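Kelechi Ogundipe has owned the toy library in Plukstead for three years, and she still does most of the sorting on a bed. It stands in the back bedroom of the house she rents behind the shop, and it has a grey sheet on it all year round.

"People expect shelves and a workbench," she says. "I had a workbench. Things rolled off it. A bed has some give, and I can spread out a whole set and see what's missing."

The library lends to families and to 2 childcare centres, one in Plukstead and one out at Quintana. There are 2,201 items on the books at the moment. Plush toys are a small part of that, and they take up the most time.

"A puzzle comes back and you check the pieces. Plush comes back and you have to go over every seam with your thumb. Stems are the worst. Kids carry a toy by the stem, so that's where the stitching goes first."

The fruit is her most borrowed soft set. Families can keep it for up to 3 weeks, and it is usually booked again before it's back. She bought it from Jiston, a small supplier that has since stopped making soft toys, so she repairs what she has.

Each set goes out in its own basket. She used to use drawstring bags, and gave them up after her first winter.

"The bags went mouldy if somebody put a damp toy in. With holes in the sides, the air gets through. And a two-year-old can put a toy in a basket. They can't do a drawstring."

Her order of work is plain enough. She tips everything out on the sheet, checks each piece, and puts the good ones back one at a time. Anything that needs a needle stays on the bed until the basket is finished. Colour comes last. Yellow fades quickest, she says, and grey cloth behind it makes the patchy spots easier to find than the floral cover she had before.

"I'm not fussy about how they sit in there. If it's in the basket, it's been checked. That's the whole system." 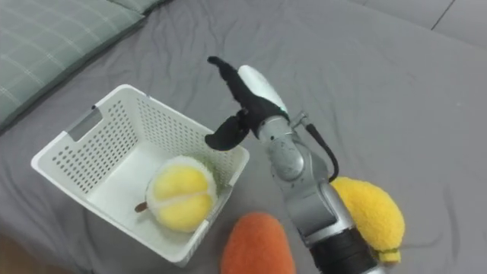
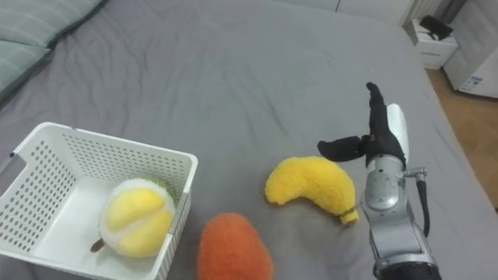
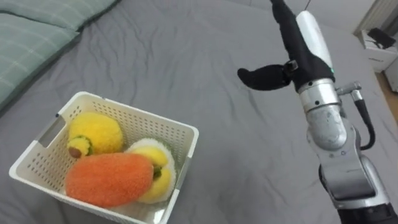

*Plush fruit and its white basket on the grey sheet.*

## Borrowing from the library

Membership forms are at the front counter in Plukstead. The Quintana families can collect through their centre. Kelechi is closing for stocktake in June and asks that all soft sets come back before then, including any with loose stitching. There is no charge for repairs. Donations of clean plush toys can go in the Petell tub beside the door.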